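八月，早上六点多

醒得早，外面还没什么声音。窗户开了一夜，被子有点潮。烧了水，把昨天剩的半个馒头切片煎了，就着咸菜吃完。碗没洗，先坐下来写这几行，不然晚上又忘了。

昨天主要的事是去看豆子地。地租在 Hultemville 的坡下面，从家里走过去四十来步台阶，再沿水沟走一段。头一年种，没经验，四月下的种偏密，到六月叶子全挤在一起，底下的不透风，长了白粉。后来拔掉一部分，剩下的反而长起来了。现在一共留了12垄，靠水沟的几垄长得最好，靠路的最差，土里全是碎石子，铲子下去就响。

摘了大半篮四季豆。老的不少，前几天下雨没去，豆子三天不摘就鼓出筋来。老的剥出来留种，嫩的焯水冻上。焯水我现在固定用一个办法：水滚了下豆子，再滚起来数到六十，捞出来过凉水，摊在布上晾干再装袋。以前懒得晾，冻出来结成一大块，要用的时候只能拿刀背敲。

番茄不行。今年种的那个品种叫 Jolevell，种子袋上写耐裂，结果雨一下，照样裂，从蒂那里裂一圈。味道是好的，皮薄，酸味重，生吃比炒着好。裂了的当天吃掉，或者熬酱。昨晚熬了一锅，小火，两个多钟头，最后只剩8小瓶。瓶子是旧的，盖子里面有几个生锈，挑出来扔了。放盐放少了，打算开瓶的时候再补。

黄瓜已经到头了，叶子从下往上黄，结出来的都是弯的。本来想再留一星期，看了看还是拔了。拔的时候发现架子上的绳子烂了两处，明年得换，用麻绳不用那种塑料的，塑料的晒一个夏天一捏就碎，碎屑落在土里很难捡。空出来的地方翻了一遍，撒了点草木灰，准备种小青菜和萝卜。萝卜籽还有半袋，前年的，不知道还发不发芽，先拿湿纸包一些试试。

水的事比较麻烦。那边的水管是几块地共用的，傍晚大家都来，压力小，接一桶要等很久。我现在改成早上去，七点前基本没人。昨天量了一下，12垄全部浇一遍，拎着桶来回走，用掉一个多钟头，肩膀到今天还是酸的。想过买一条软管，店里那种叫 Relano 的卷盘，标价167，犹豫了一下没买。离收尾也就一两个月了，先拎着吧。明年如果还种，再说。

下午天阴，没再下地，在家整理种子。以前的种子都装在信封里，信封塞在抽屉里，写了字的和没写字的混在一起。有两包完全认不出是什么，一包黑的，很小，可能是葱，也可能是韭菜。打算都撒在一个花盆里，长出来看。其余的按下种的月份分：二月三月的放一起，四月五月的放一起，秋天的单放。信封外面用铅笔写名字和年份，圆珠笔受潮会花。干燥剂是从饼干盒里攒下来的，一格放一小包。

豆种今年留得比较多。做法是让豆荚在藤上挂到发黄发脆，摇起来有响声再摘，摘下来剥开，在报纸上晾9天左右的样子，中间翻几次。有虫眼的不要，颜色发暗的不要。晾好了放进冷冻室冻两天，据说可以把虫卵冻死，是不是真的我没有验证过，反正去年这样做的没有生虫，没这样做的那一罐生了。

四点多去了一趟 Teshome，那里楼上有一间会议室借给种地的人用，这个月在换种子。规矩简单，带什么来都行，写上名字和年份，想拿什么自己拿，少拿一点，给别人留。我带了四季豆和一点香菜籽，换回来一包紫苏、一包秋豌豆。豌豆种得早了怕热，种得晚了怕霜，听人讲我们这边九月下旬合适。有人说要先泡一夜，有人说不用泡，泡了反而烂。我打算一半泡一半不泡，分两行种，插个牌子。

聊得最久的是蚜虫。大家办法都不一样，有用肥皂水的，有用辣椒水的，有直接拿水冲的。我用过肥皂水，管几天，下过雨又来。还有一个说法是旁边种几棵金莲花，蚜虫会先去吃金莲花。这个听着有点道理，花也好看，明年可以在水沟那头种几棵试试。

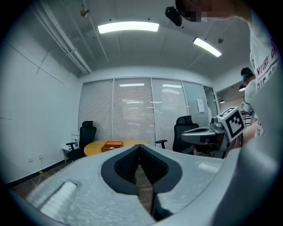 Teshome 楼上的会议室，桌上有个带盖的棕色盒子。

回来的路上在桥头买了豆腐和一把葱。葱比上个月贵。走到坡下面的时候又拐到地里看了一眼，刚翻的那块土已经有猫踩过了，一排脚印。找了几根修下来的黄瓜架子横着压在上面，不知道管不管用。

晚饭是豆腐烧番茄，用的裂了的那几个。吃完把瓶子擦干净，贴上标签，码到柜子最下面一层。去年的番茄酱还剩两瓶，挪到外面，先吃旧的。洗了手，指甲缝里的绿颜色还是洗不掉，番茄叶子蹭的，拿柠檬擦过以后淡了一点。

睡前算了一下这一季花的钱，种子、肥料、竹竿，加上租金，几乎肯定比买菜贵。不过冰箱里的豆子能吃到冬天，这个没有算进去。

今天要做的事：早上浇水，先浇靠路的几垄；湿纸包萝卜籽，放在灶台边上；下午如果不下雨，把烂掉的绳子拆下来；顺便看看南瓜，最大的那个底下要垫块木板，前天摸着底面有点软。

水开了，先去灌暖瓶。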